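Clidisov collection notes, April

Work on the small-container set moved into its second block this month. The first block covered rigid boxes and is closed. The second covers bottles and jars under about a hand's width in diameter, picked up, reoriented and set down again on a bare tabletop. Operators work with a hand-held gripper in each hand, and the recorded stream is used to train the same policy that will later drive the arms at Wisance. No arm takes part in the collection itself.

The target for the block is 4,000 accepted episodes. An episode starts with both grippers clear of the object and ends when both are clear of it again. Anything that stops short of that goes into a separate folder and is labelled by hand. Those partial episodes are kept. Tiina Kettunen has asked for them to be stored with the same metadata as the accepted ones, as the Rustano labelling tool can't merge the two later if the fields differ.

Three changes to the procedure took effect at the start of the block.

Object placement is drawn from a list before each episode. Operators had been favouring the centre of the table, and the first block shows it: the policy trained on those episodes reaches well in the middle and poorly near the corners. The list is printed and clipped beside the workstation. If a position puts the object beyond comfortable reach, skip it and mark the row. Do not shift the object closer and record it under the original position.

Gripper height at the start is now left free. A fixed start made the episodes easy to align in time, but the policy learned the opening pose as a cue and stalled when it began from anywhere else. Lachlan Whitcombe reran the alignment script on free-start episodes and found that the contact event is a good enough anchor.

Cable slack is checked before the session and again at each break. A taut cable pulls the wrist toward the body at the top of a lift, and the pull shows up in the trajectories as a small consistent rotation. It is hard to remove afterwards. Leave enough of a coil near the elbow that the arm can extend fully. 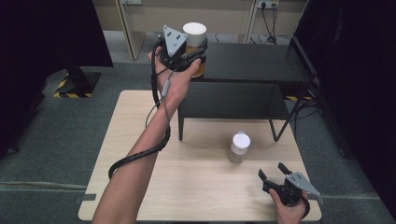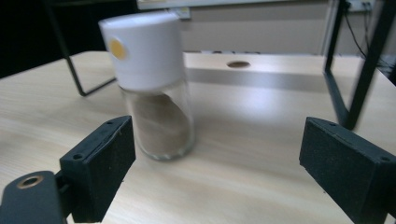
The gripper view with the spice jar in it, and the same kind of view with bare desk between the jaws:
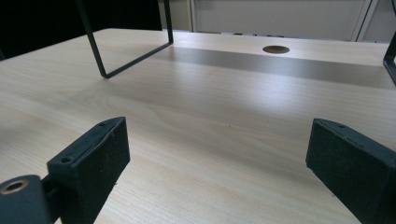 Helmi Kiiskinen disagrees with the rule on partial episodes and wrote in to say that keeping them under the same metadata invites somebody to train on them by mistake. Her suggestion is a single required flag, set at export, with the loader refusing any file that lacks it. She would also like the hand labels limited to a short fixed vocabulary (slip, early release, tracking loss, operator stop), as the free-text notes from the first block took two people most of a week to sort out.

The flag has been accepted and will be in the next exporter build. The vocabulary is still open. Raimo Mustonen would add a fifth label for contact with the table edge, which the current list would put under operator stop. Comments on this should go to him before the labelling guide is frozen.

Remaining items for the block:

Transparent and translucent containers. Depth estimates on clear walls are unreliable, and the policy uses colour input only for this set. Keep these objects in the rotation at the normal rate. Do not group them at the end of a session, when operators are tired and grasp speed drops.

Powders and other loose contents. A container with moving contents changes its balance during a tilt. Tighten the lid, record the fill level to the nearest quarter in the object sheet, and record it again if the container is refilled or swapped.

Pad wear. Replace gripper pads in pairs, left and right together. New pads grip at a lower closing width than old ones, and a mixed pair biases the estimate of object size. Log the change with a time of day so that the episodes on either side of it can be separated.

Session length. The limit stays at 12 minutes of continuous recording, followed by a break. Chi-keung Tsao compared early and late episodes from 14 sessions and found shorter, rougher placements toward the end of the long ones. Sessions over the limit are no longer uploaded automatically.

Calibration. Run the marker check after any knock to a gripper, however light, and at the start of every session regardless. The Beltrán script now writes its result into the session header. A session without that entry will be rejected at upload, and the operator will have to run the check and record again.

The object sheet for the third block, flexible packaging, is in draft in the shared folder. Additions can be made there directly.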